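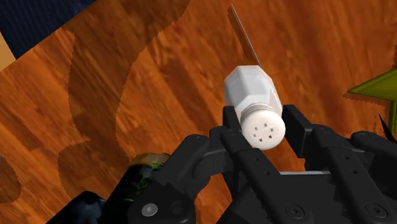 Grasp test in simulation: faceted shaker, cap down.

Shaker station moving to a robotic hand - what happens to the packers?

Posted by Nelly Usuga

I work on the condiment line at the Drarnunham plant. We fit caps, turn each shaker over to check the seal, and pack. Management is testing a multi-fingered hand for the turn-and-check step, so far only in simulation. The render they gave us has the cap facing down between the fingers.

There are two of us per shift on that step. We have been told no one will be let go, but the job title changes to "cell attendant" and the target goes from 90 cases a shift to 100. Has anyone been through this? What does an attendant do all day, and should the pay grade change?

Darius Olteanu

We went through it at Urnell with jars. The attendant clears faults, loads trays, wipes the sensors and signs off the first case of each run. In our first month I logged 258 stops, nearly all of them dropped or misaligned parts. Each stop was short, but you cannot leave the cell, so breaks have to be covered by someone trained on the reset procedure. Get that in writing before the start date.

Ask these before you agree to the new target:

Does the case count include time lost to stops?
Who is allowed to reset the hand, and who is allowed to open the guard?
Is the seal check still done by eye, or does it move to a camera?

The last one matters for grading. If you still make the accept or reject decision, that is inspection work and should be graded as such. At our site it was left out of the job description and took until January to correct.

On the simulation: a grip that holds there can still slip on a real cap with powder on it. Ask for a trial with production parts, run at line speed, with one of the current packers present.

Manuela Costa

Same thing here, different product. My wrists are better. The shift is a lot more boring and you stand in one spot. Ask for a stool.

Benedetta Orlandini

Agree with Darius on the reset training. One addition - keep the manual bench. Paredes removed theirs the week the cell went live, and when the hand was down for repair the packers were turning product over on a pallet. Also check whether rotation between stations continues. Ours stopped without any announcement, and the attendants lost their forklift hours and the allowance that went with them.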